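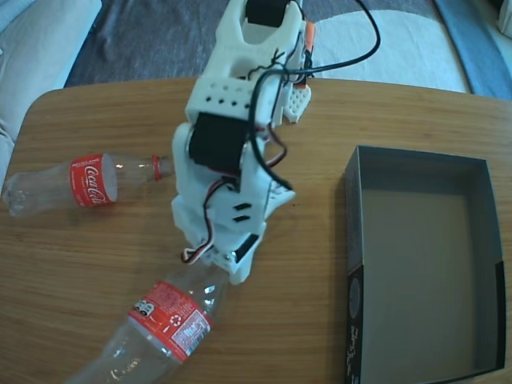
Chantelle Engelbrecht
Household editor, Stallirby
11/21/19

How to Get the Empties Off the Table and Into a Box

There is a stage in the life of a soda bottle when it has stopped being a drink and has not yet become recycling. In our house that stage used to last until company came. The bottle would lie down on the table, roll until it met something, and be joined by a second one. People would eat dinner next to them.

What follows is the system we use now. It costs nothing if you have ever had a package delivered, and it takes one evening to set up, most of which you will spend looking for the tape. I wrote it for clear plastic soda bottles, the ones that go back for a deposit where I live. If you don't have a deposit where you live, everything up to step 6 still works and you'll get the satisfaction only.

What you need

An open cardboard box
Packing tape
A dish towel you don't love
Somewhere for the box to stand
The empties, which you have

Step 1: Pick the box

Everyone starts too big. I started with a carton that had held a floor lamp, and I was very proud of it for as long as it took to fill. Then it weighed nothing, was impossible to get through the door, and had swallowed 65 bottles and a potholder.

You want a box you can carry in front of you and still see over. A rectangular one is easier to live with than a square one, which always sticks out past the shelf. Before you commit, lay one bottle on its side in the bottom. If it lies flat with a little room at both ends, good. If it has to go in at a slant, keep that box for shoes.

Color is up to you. My sister-in-law, Mali Rowlands, says a dark box looks like something you bought on purpose and a brown one looks like you're moving out. I resisted this for a year and she's right.

Step 2: Lose the lid

Cut the flaps off, or tape them down flat against the outside. If the box came with a separate lid, put the lid away in a different room.

I mean this. A closed box is a surface, and a surface in this house will have mail on it by suppertime. Once there's mail on it, the bottles go back to the table. We ran the lidded version for a month and ended up with a tidy box of three bottles, a stack of catalogs, and the usual crowd next to the salt.

While you have the tape out, run two strips across the underside in both directions. Empty bottles are light, but the person who puts a full one in by mistake will find the weak seam for you.

Step 3: Put it where the bottles already are

My first box lived in the garage, where it stayed beautifully clean. The walk from the table to the garage is eleven steps and a door, and no bottle ever made it on its own.

Stand the box at one end of the table while you're clearing. Yes, on the table. You can object to this, and Kaisu Eskola, who edits this page, did, in the margin, twice. But it's there for ten minutes, and it beats walking each bottle across the kitchen dripping. When you're finished it comes down and goes under the counter, or on the low shelf, or behind the chair with the coats on it.

Wipe the bottom of the box first if it's been on a floor.

Step 4: Empty, rinse, drain

Check that empty means empty. Hold the bottle upside down over the sink and wait longer than seems polite. There is always a last spoonful, and it has been saving itself for the bottom of your box.

Then a splash of cold water, cap on, shake, cap off, pour. You're not washing it. One rinse is plenty for soda. Stand the bottles upside down in the dish rack, or lay them on the towel with the necks hanging a little way over the edge of the sink. Give them the evening.

Skip this step if you like ants.

Step 5: Caps and labels

I've had more mail about caps than about anything else I've written here, including the piece on fitted sheets. People hold firm views. Mine is that you should ask wherever you take your bottles and do what they say, and if they shrug, put the cap back on. A loose cap goes straight to the bottom corner of the box and then to the floor of the car. A bottle with its cap on is also stiffer, so it keeps its shape when the others lean on it.

Leave the labels alone. I went through a phase of peeling them, mainly for the pleasure of it, and then stood at the redemption counter at Livunley with a bag of anonymous plastic that the clerk couldn't take. He was kind about it. He was also named Emrys Eynon, according to his badge, and he has since become the person I call with bottle questions, so some good came out of it.

Don't crush them either, for the same reason, unless your own place tells you to. A crushed bottle is tempting. It makes a terrific noise. Try to rise above it.

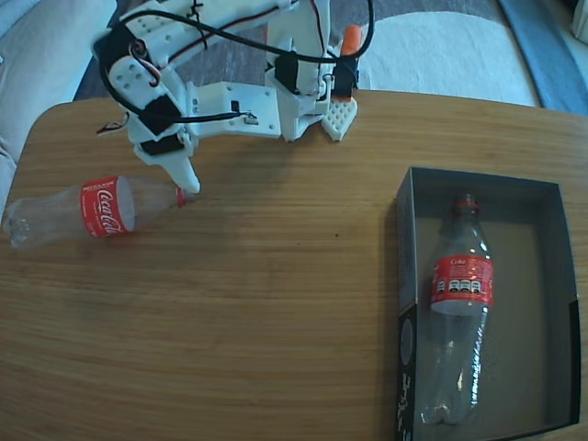

Label still on, red cap at the neck, and an open box at the other end of the table.

Step 6: Load the box

You can throw them in. I did for years. You'll fit maybe half of what the box can hold, and the heap will shift every time somebody walks past.

Laying them down works better. Put the first row in on its side, all the bases at one end. Lay the second row the other way around, bases over necks, so the fat parts rest in the dips. Keep going until you reach the rim, then stop. Past the rim you're building a sculpture, and it'll come down when you're on the phone.

Pick each bottle up by the neck. An empty one lying on its side skates away if you grab at the middle, and then you're on your knees under the table with the flashlight. If you have a whole row of them on the table, start with the one nearest the edge.

Odd sizes go in last. Small bottles fit down the sides, upright. Anything with a handle is not invited and can have its own bag.

Children can do this step, and will do it better than you if you call it stacking. Ours objected to "chores" and then spent most of an afternoon reloading the same box to get one more in.

Step 7: Take them in

Go when the box is full. Don't wait for a second box. I know how this sounds, and I know it feels wasteful to drive over with one, but you can combine it with the grocery run, and the alternative is what happened to us in September.

In September we had been "about to go" for most of the summer. I took 300 bottles to Livunley in one trip, in the back of a borrowed wagon, with the windows down. The counter took 290. The ones they turned away were the last of my peeled collection plus a couple I had stepped on, and Emrys handed them back to me one at a time, very gently, as if they might be upset. It took up most of the morning and there was a line behind me the whole time. I have not been back with more than one box since.

If your box has a good bottom, bring it home again. Mine is on its second year. Shake the crumbs out over the grass, let it air for a bit, and put it straight back under the counter before anybody stores a sweater in it.

A few things readers have asked

Can I use a plastic bin? Sure. You'll have to wash it, and it'll crack in the cold if you keep it on the porch, but it won't go soggy. Oduor Lema wrote in to say he uses an old drawer from a Ruddock dresser with a rope handle at each end, and he sent measurements, so I believe him.

My box smells. Step 4. If you did step 4, check for milk. Somebody put a milk jug in. Throw the box out and start over with another.

What about cans? Cans get their own box. They're happy thrown in, they don't need laying down, and if you mix them with the bottles you'll be sorting the lot at the counter with people watching.

The bottles roll off the table before I get to them. Turn them so they're lying parallel to the short end, with a folded towel along the side they like to escape toward. Or clear the table sooner. I can only offer the towel.

Do I need one of those wire sorting racks? I tried the one from Histano, which has a slot for each bottle and looks wonderful until you own more bottles than slots. It's currently holding umbrellas. The box is fine.

My husband leaves them standing next to the box. So does mine. I've tried moving the box to exactly where he puts them, and he puts them next to that. If you've solved this one, the address is at the foot of the page, and I'll print the answer with your name on it or without, whichever keeps the peace.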